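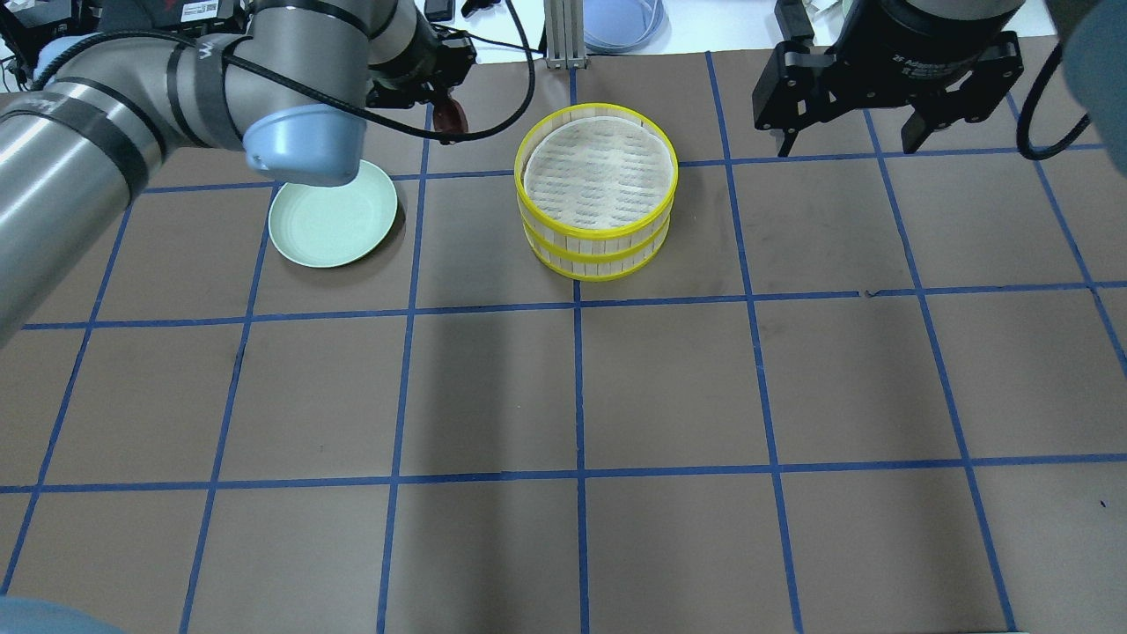
Sharing food at the table: notes for the Tistcombe talk
Saturday, November 3, 2012

Start on time even if people are still getting tea. Say hello, say where the fire door is, then straight in.

Opening

Ask who grew up with food served on the plate and who grew up with dishes in the middle. Wait for hands. Most rooms in this country split by age. If this one doesn't, say so and move on.

Main point of the talk: a meal put out in shared dishes is a different meal from the same food plated in the kitchen. People eat at a different speed, they talk about different things, and they leave different amounts behind. I came to this from running the kitchen at Sani, where we changed over from plates to sharing in September and had to relearn a good deal.

Plated service

Good points first. Everybody gets the same. Hot food goes out hot. The kitchen knows when it has finished.
Bad points. The cook guesses your appetite. Small eaters feel rude, big eaters go home and have toast.
Mention the old school dinner system, where one child at the end of the table served everyone else. Ask if anyone was that child. (Usually gets a laugh. Don't let it run, we lose time here.)

Shared service

Dishes have to be reachable. A long table needs the same dish put out twice, once at each end. We tried passing at the start and the food stopped wherever the conversation was best.
Serving spoons. Always one more than you think.
Wide shallow dishes empty evenly. Deep bowls hide the good bits at the bottom, and the people who go last get a different dinner from the people who went first.
Bamboo steamers work well as they go from the stove to the table with the lid on. Line them with cabbage leaf or paper. Air them properly before they go back in the cupboard.
Dumplings: work out how many per head and then make a few over. At Sani we allow 5 each as a starter and 4 if there is soup.

The last piece

Slow down here, it is the part people remember.

When food is shared, the end of the dish is a small social problem. One dumpling, one potato, one slice. Everyone has seen it and all the hands go back in laps. It will sit there through the next course if you let it.

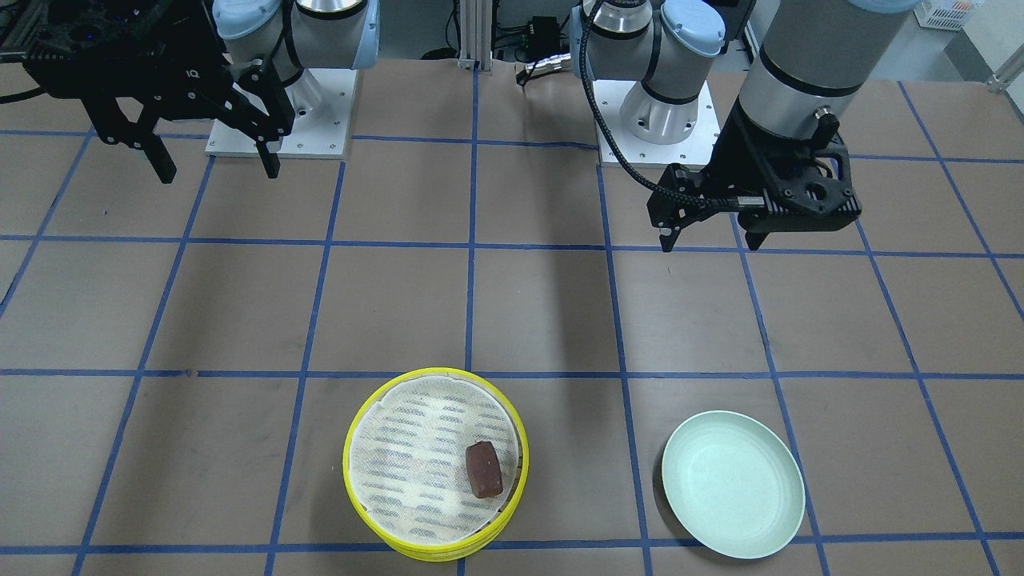
Two dishes, one with a single piece of food on it.

Ways round it that I have seen work:
The host offers it to one person by name. "Would anyone like it" gets you silence.
Cut it in half. Silly with a dumpling, fine with a pie.
Take the dish away while people are talking. The kitchen eats it.
At the Lelalach suppers the rule is that the last piece goes to whoever sat down last. They say it at the start of the evening and it has never caused a row.

Read the room. If there are people here from families where you must refuse twice before you accept, ask them to explain it, they will do it better than me. In my own house, clearing the dish was taken as a compliment. At my neighbour's it meant they hadn't cooked enough. Both families thought they were being polite.

Leftovers

We found plates came back with less on them after the change, but the serving dishes came back with more. Overall about 2 kilos of cooked food a night to deal with at first. It came down once we sent out smaller dishes and refilled them.
Food that has stayed in the kitchen can be kept. Food that has been on the table gets eaten that evening or goes in the bin. Be firm on this, someone always asks about rice.

Practical bits if asked

Steamers: ours are the Flekico ones, 2 sizes, bought second-hand. Any will do.
Allergies: label the dish, and give it its own spoon.
Children: put something plain within reach and leave them alone.

Questions, then tea. Leave the recipe sheet by the door. Remember to collect the spoons back from the front row.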